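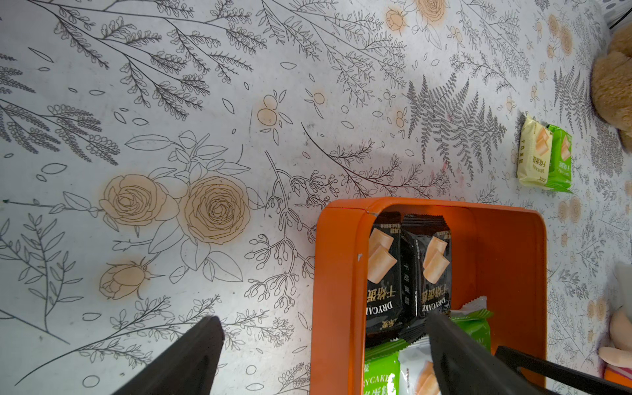 Glória Correia packs snack trays for the waiting rooms at Bonham, and she starts with the table cover. It is white, with gray branches and peach roses, and she bought it at a market in Ustport.

"I had plain white before," she says. "It showed every crumb. With the roses you can work a whole morning before you need a cloth."

The cakes come wrapped one by one, in different colors depending on the kind. Correia lays a few out flat first, then moves them to the orange tray -- she likes the ones with raised sides, which keep a stack from sliding when someone carries it down a hallway.

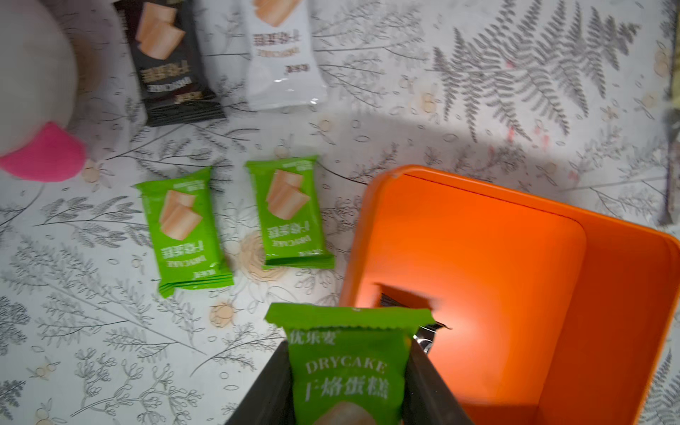
A dry cake in its green wrapper, with the orange box beside it.

She began in November with an order for 1000 cakes. The last one was for 4000, and 3923 of them were fit to send out. The rest had split seals. "You look at the ends," she says. "The middle of a packet is nearly always fine. The ends are where it opens."

Correia does not sort by color unless a customer asks. Most don't. The clinic in Drastport wants the wrappers all facing the same way, so that order takes her longer.

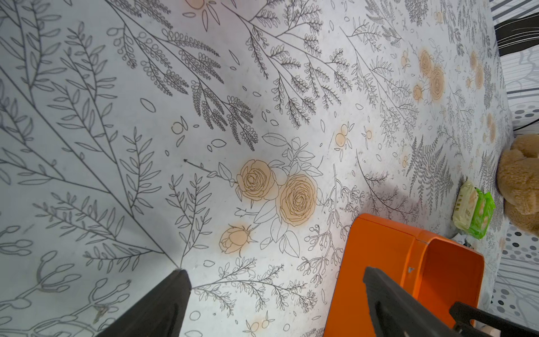

The cover gets wiped down when a tray is finished and washed when wiping stops helping. The orange in the flowers has faded in the wash, she says, and she has looked for another with the same roses and not found one. The nearest she saw had lilies, too dark for her taste on a table.

She would like deeper trays next year, though not everyone who handles them agrees.

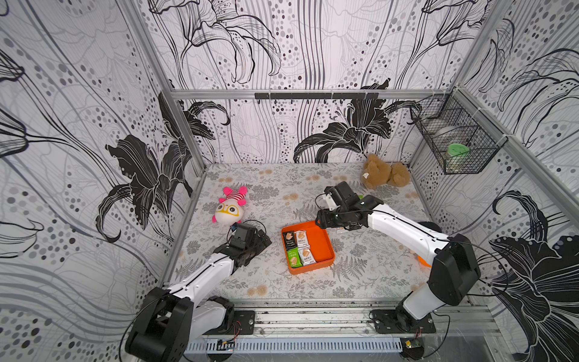 Baptista thinks the present size is right, and that a deeper tray would only hide the bottom layer until it went stale. Correia has heard this before. "Then fill it halfway," she says. She has two deep ones on order.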